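Kitchen odds and ends — the Nilwood flat, gallery

Posted 25/06/2009

Quick one tonight, bread's in the oven. Finally getting the kitchen pictures up, only one is sized right so far, rest to follow when I get a minute.

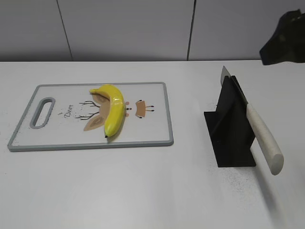
Moved in back in November with one box marked KITCHEN and most of what was in it turned out to be cables. So everything since then is bits picked up here and there. Postma had a clearance on, Damián Pacheco drove, I bought too much. Spent around 400 on the whole kitchen, pans included. No regrets except the kettle.

The board — deer print, says "Deer" on it in little cursive letters in case you weren't sure. Plastic, gray rim all the way round, oval hole at one end to grab it by. Antlers like twigs. Love it.

Banana on top, yellow with a bit of green still. Give it a day or two.

White table. Shows every crumb but the room is dark so it helps alot. Wanted the big one from Brellness but they were asking 700 and no.

Couple of people asked about knives on a printed board. I do fruit and sandwiches on mine, anything serious goes on the old heavy one by the stove. Seems fine so far. Don't know about dishwashers, haven't got one.

Still to come when I've resized them — the spice shelf, the Grerier mugs (18 of them, long story), the drawer that won't shut, and the hooks Dexter Calloway put up for me. Hooks are a bit crooked, so am I.

If anyone has a spare lid for a 10 inch pan let me know, any color. Comments are open again, sorry about that, had the wrong box ticked for weeks and didnt notice.

More at the weekend prob. Bread smells done.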